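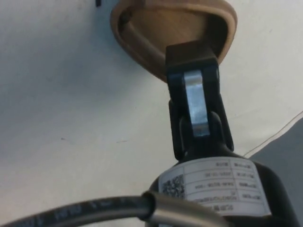

La pregunta que más llega a este boletín sigue siendo la misma: cuándo habrá una máquina que recoja la mesa, vacíe el lavavajillas o guarde la compra sin que haya que estar encima. En lugar de contestar otra vez con plazos, este mes hemos mirado una sola tarea, coger algo de la mesa y dejarlo en un cuenco. Un niño pequeño la resuelve sin pensar. Para una pinza hay que decidir por dónde se agarra, y un objeto con reborde y hueco por dentro, con el dedo negro metido en la cavidad, ofrece más de una manera de hacerlo. Se puede apretar por fuera, se puede enganchar el borde, se puede empujar contra la mesa hasta que el objeto gire. Cada opción deja la pieza en una postura distinta y complica más o menos lo que viene después.

Sibel Coşkun lleva la parte de cocina en Prandia, que prepara 840 menús diarios para colegios y residencias, y es quien nos ha ayudado a ordenar este número. Su interés es práctico. Tiene una lista de trabajos que le gustaría quitarle al turno de mañana y la repasa cada vez que alguien le enseña un brazo nuevo. La lista de este año tiene las mismas entradas que la del anterior: pasar pan a las cestas, emparejar tapas y recipientes, poner la pieza de fruta en cada bandeja, separar los cubiertos que salen mezclados del lavado.

Ninguna de esas tareas exige fuerza. Tampoco piden mucha precisión, al menos si se compara con lo que se hace en una fábrica de electrónica desde hace décadas. Lo que tienen en común es que los objetos llegan cada vez de una forma. Una patata no se parece a la siguiente. Una tapa cae boca abajo encima de otra. El pan del lunes y el del jueves no aguantan la misma presión, por decirlo como lo dicen en Prandia.

**Lo que ya se puede comprar**

Para la línea de bandejas hay oferta, y parte de ella es buena. Los sistemas que colocan envases rígidos, siempre iguales y siempre en la misma cinta, llevan tiempo funcionando y se amortizan. El problema aparece cuando el mismo proveedor propone pasar de la tarrina a la manzana. Faditz, que integra este tipo de equipos en cocinas y obradores, pide ahora una prueba previa con producto del cliente antes de firmar nada. En esa prueba se usan 10 objetos elegidos por la cocina, sin avisar de cuáles son, y se repite el ciclo completo hasta que todos han pasado por la máquina. Es una prueba corta y bastante dura. A nosotros nos parece la forma correcta de vender.

Coşkun nos pasó sus notas de la última. Las copiamos casi como estaban:

- Objetos duros y redondeados: bien, con algún giro al cerrar los dedos.
- Objetos con hueco: depende de cómo caigan. Boca arriba, bien. De lado, hay que repetir.
- Pan: marcado. Se coge, pero se nota.
- Bolsas blandas: no.
- Cucharas apiladas: salen dos juntas y la máquina no se entera.

El último punto es el que más le preocupa. Que falle un agarre se ve enseguida, porque la pinza sube vacía y el ciclo vuelve a empezar. Que suba con dos piezas y siga adelante es peor, ya que el error llega hasta la bandeja y lo encuentra quien abre la bandeja.

**La mesa también cuenta**

Un detalle que suele quedar fuera de los folletos es la superficie. Casi todo lo que se enseña en ferias ocurre sobre tableros lisos, de color uniforme y bien iluminados. Una casa tiene manteles, migas, cercos de vaso y luz de lado. Una cocina colectiva tiene acero que refleja. Un paño que hace arrugas cambia un poco la altura a la que está el objeto y, si se arrastra la pieza, puede moverse con ella.

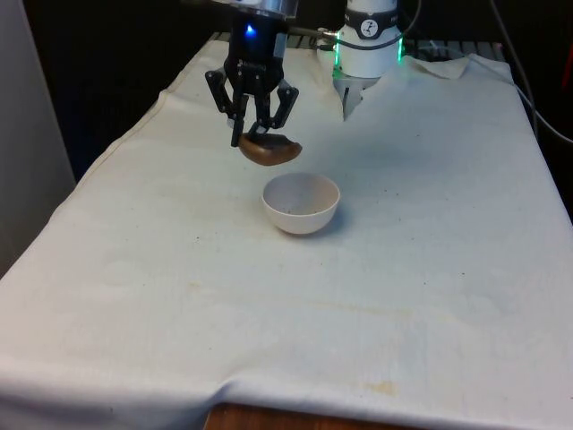 *La pinza con un objeto marrón en el aire, por encima del cuenco blanco.*

En una tela como esa, con pliegues marcados y alguna mancha amarillenta, un cuenco blanco tiene poco contraste con lo que hay debajo. A una persona le basta la sombra. Un sistema de visión puede usarla también, si se ha entrenado con casos parecidos, pero conviene preguntarlo antes de dar por hecho que sí. La recomendación de Coşkun es sencilla y la suscribimos: pedir que la demostración se haga sobre la superficie real, con la vajilla real, y a la hora en que se va a trabajar.

El tamaño del recipiente es la otra cosa que merece atención. Dejar algo en una caja grande es fácil. Dejarlo en un cuenco pequeño obliga a controlar la inclinación de la pieza y el punto donde se suelta - si se suelta alto, rebota; si se baja demasiado, los dedos tocan el borde. En Prandia los cuencos de postre son ligeros y se desplazan con un roce. Probaron a poner una base antideslizante y mejoró mucho, aunque luego hay que lavar las bases, y eso también es trabajo.

**Velocidad**

Sobre este punto hay bastante confusión. Una persona con práctica pone una pieza de fruta por bandeja sin mirar apenas. La última oferta que recibió Prandia hablaba de ciclos de 60 segundos para objetos sueltos de forma irregular, contando la localización, el agarre, el traslado y la comprobación. Con 840 menús, la cuenta sale sola: catorce horas para poner la fruta. El comercial propuso dos brazos. Con dos brazos son siete horas, el turno entero, y hay que reservar sitio para ambos en un pasillo donde ahora pasan los carros.

En una casa la cuenta es distinta. Si la mesa se recoge de noche, da bastante igual que tarde. Lo que importa ahí es que no se rompa nada, que se pueda dejar solo y que no haga ruido. Por eso creemos que las tareas domésticas lentas y nocturnas pueden llegar antes de lo que se espera, y que la línea de bandejas con producto fresco tardará más de lo que prometen los catálogos. Es una opinión, y ya nos hemos equivocado otras veces: en este mismo boletín dijimos que doblar toallas estaría resuelto antes que vaciar un lavavajillas, y a día de hoy no pondríamos la mano en el fuego por ninguna de las dos.

**Y la limpieza del propio equipo**

Nos escribieron dos lectores del obrador de Skollby para preguntar por esto, y tienen razón en que hablamos poco de ello. Una pinza con dedos articulados tiene ranuras, ejes y caras interiores. También hay cables y conectores cerca de la zona de trabajo. Para mover objetos secos sobre una mesa no pasa nada. Para tocar comida hay que saber qué se desmonta, qué se cubre con una funda, qué producto de limpieza admite y cuánto se tarda en dejarlo listo para el turno siguiente.

Coşkun pide siempre esa información por escrito y la compara con el tiempo que se ahorra. En una de las ofertas que desechó, desmontar, lavar y volver a montar se llevaba buena parte de lo ganado. En otra el fabricante no contestó. Su consejo para Skollby es empezar por el final de la línea, donde el producto ya va envasado, y dejar el contacto directo con alimentos para otra ronda.

**Qué preguntar antes de una visita**

Dejamos las preguntas que usa Prandia, por si sirven:

1. ¿Qué hace la máquina cuando no encuentra el objeto?
2. ¿Sabe si lleva una pieza o dos?
3. ¿Quién la reinicia, y hace falta formación para ello?
4. ¿Se puede cambiar el recipiente de destino sin llamar al integrador?
5. ¿Cuánto se tarda en limpiar la pinza al final del turno?
6. ¿Podemos traer nuestros propios objetos a la demostración?

La sexta es la que más visitas ha acortado.

En agosto Prandia repetirá la prueba con cubiertos mezclados, aprovechando que los comedores escolares están cerrados. Si trabajáis en una cocina, un taller o un almacén y tenéis una tarea pequeña que os gustaría ver probada, contestad a este correo con una descripción y, si puede ser, las medidas del objeto. Las de tela nos interesan especialmente, porque tenemos muy pocas.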